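Cell Technician, Two-Arm Gear Assembly
Dilska, Nimesdale site 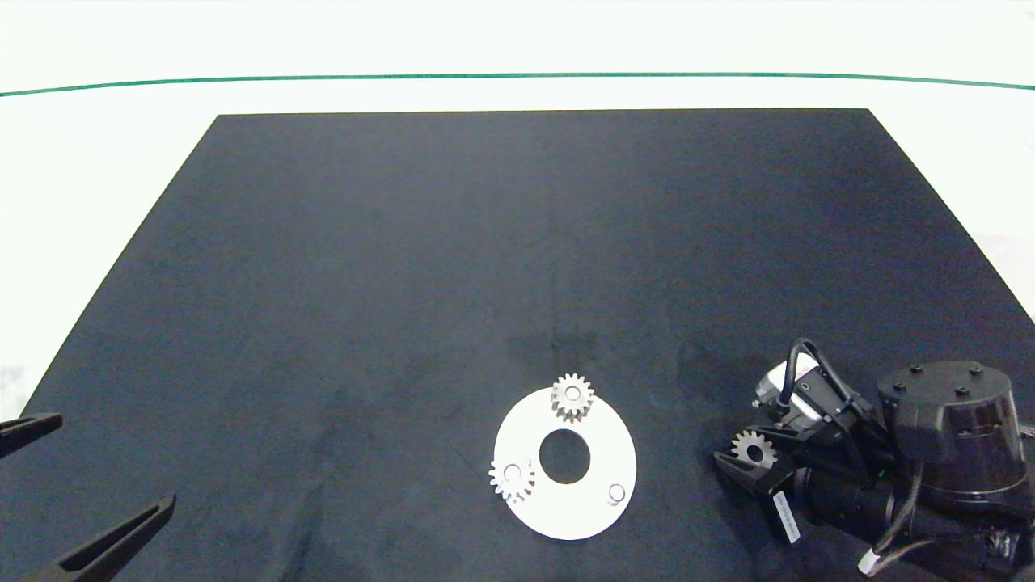 Position summary

Dilska is hiring one technician to set up, maintain and repair a single bench cell in the small-parts room. The cell places metal spur gears on the pegs of a white ring plate, three gears to a plate, using two arms with parallel grippers. The position is full time, on site, and reports to Yaneth Marulanda, cell engineering.

The technician is responsible for this cell only. Programming of new assemblies is handled by Eliécer Puma and is outside the scope of the job.

Setup duties

Place the ring plate against the locating marks and confirm its position before the first run of a shift.
Check each peg for burrs, wear and play. Replace any peg that does not pass the gauge.
Home both arms and run the reach check at low speed.
Calibrate the wrist camera after any change to its mount, cable or lens. The calibration routine takes 26 poses and is repeated if the residual is out of limits.
Keep the dark cloth flat and free of lint. Wrinkles near the plate affect part detection.

Maintenance and repair duties

Clean and inspect gripper fingers. Replace them in pairs.
Check finger alignment with a gear held upright in the grip. A tilted gear will bind on the peg.
Inspect the camera cable loop for chafing and for slack at full wrist rotation.
Check fasteners at the joint housings against the torque sheet and mark them after tightening.
Diagnose missed picks, dropped gears and teeth that fail to mesh. Determine whether the fault lies in the gripper, the camera, the plate or the part.
Record all work in the cell log under asset number 3857, including work that did not fix the fault.

Requirements

Two years of hands-on work with robot arms, CNC machines or comparable equipment.
Ability to read mechanical drawings and basic wiring diagrams.
Working knowledge of lockout procedure.
Comfort with small fasteners, feeler gauges and a torque screwdriver.
Clear written English for log entries.

Useful but not required: experience with camera calibration, experience with two arms sharing one work area, basic Python.

Hours and travel

Day shift, 77 hours per two-week period. Travel to the Karkirico site for spare-parts checks, up to 56 miles each way, mileage paid.

How to apply

Send a resume and one page describing a repair you carried out: the symptom, the tests made, the cause and the fix. Address both to Nayeli Huamán, hiring desk, Dilska, Nimesdale. Applications close 5/28/23. Selected applicants will complete a bench test that includes a finger change and a camera calibration.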